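Do we really need to wash new bedding before we use it?

Tue 11 May

My sister-in-law has moved to Skunport and, in the way of people who have just moved, she has Views. The latest is that everything made of cloth must go through the machine before it touches a human being. Sheets, fine. Towels, fine, they don't dry you otherwise. But cushion covers? A tea towel? She washed a tea towel before using it to dry the things she had washed.

I asked where this came from and she sent me a link to an article by one Carmela Bravo, who writes for the Nellum website. Nellum sells laundry liquid. I'm not saying that makes the article wrong. I am saying that if I sold laundry liquid I would also think you should do an extra wash.

The article claims new fabric is "loaded with finishing residues". Loaded how? With what? There is one number in the whole piece, 247, and it is the number of people who filled in a survey saying they felt better about sleeping in washed sheets. Well, I feel better when I've had a biscuit.

To be fair, I went looking for the other side and found some sense in it. Some fabrics are treated so they stay smooth in the packet, and a few people do get itchy skin from that. Dark colours can rub off on pale ones. If you have a baby, or eczema, wash it all and ignore me. My own sheets from Herrero smelled like a shoe shop when I opened them, and I washed those twice without anybody having to tell me.

What I object to is the jump from "some people, some fabrics" to "everybody, everything, at 60 degrees". Most of the cushions I've bought say sponge clean only. Do what the article says and you get a lump.

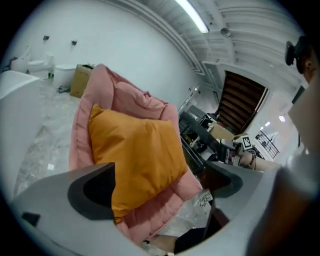 Then there's the cost. Lucía Cabello, who I used to work with and who keeps every bill she has ever been sent, reckons an extra wash a week comes to roughly 115 loads over the time most of us keep a set of bedding. I asked how she got to that and didn't fully follow the answer, so treat it with the same suspicion as the rest. It's still a lot of hot water.

My sister-in-law's reply was that in Birnavville, where she grew up, everyone did it. Her mother says they didn't.

I've got a new duvet cover arriving on Thursday. It's cotton, pale blue, no strong smell according to the reviews, for what reviews are worth. It's going straight on the bed and if I come out in a rash I'll say so in the comments.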